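Dreswood Questions the Rush to Serverless, Releases Pinto 14 for Teams Staying on Their Own Servers
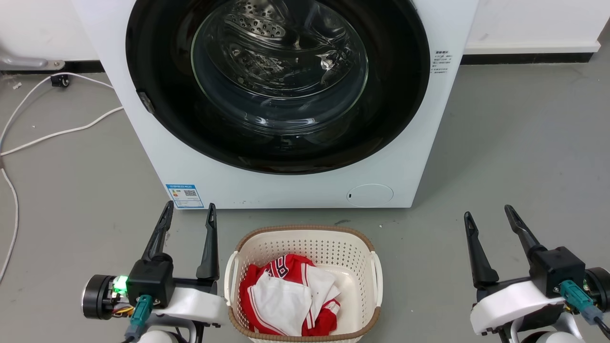 Does moving to serverless cut a company's cloud bill?
Sometimes, for a few months. Dreswood looked at 408 billing records from customers who made the switch, and many were paying more by the time traffic picked up.

LILANNESS, September 30, 2021. Dreswood today released Pinto 14, a cost tracking tool that compares serverless functions with plain virtual machines before any code gets moved.

"Vendors keep saying you only pay for what you use," said Agata Galli, head of product at Dreswood. "Fine. Ask them what you use. Most can't tell you, and the calculator on the sales page won't either."

Pinto 14 reads 70 days of logs and prices the same load both ways. It does not recommend a winner. Chantelle Coetzee, who runs operations at the payroll firm Zovilton, tested it in September and left 10 services where they were.

"I still don't trust any forecast past a quarter, including this one," Coetzee said.

Pinto 14 is free to current customers. Pricing for new accounts is available from the Dreswood sales desk.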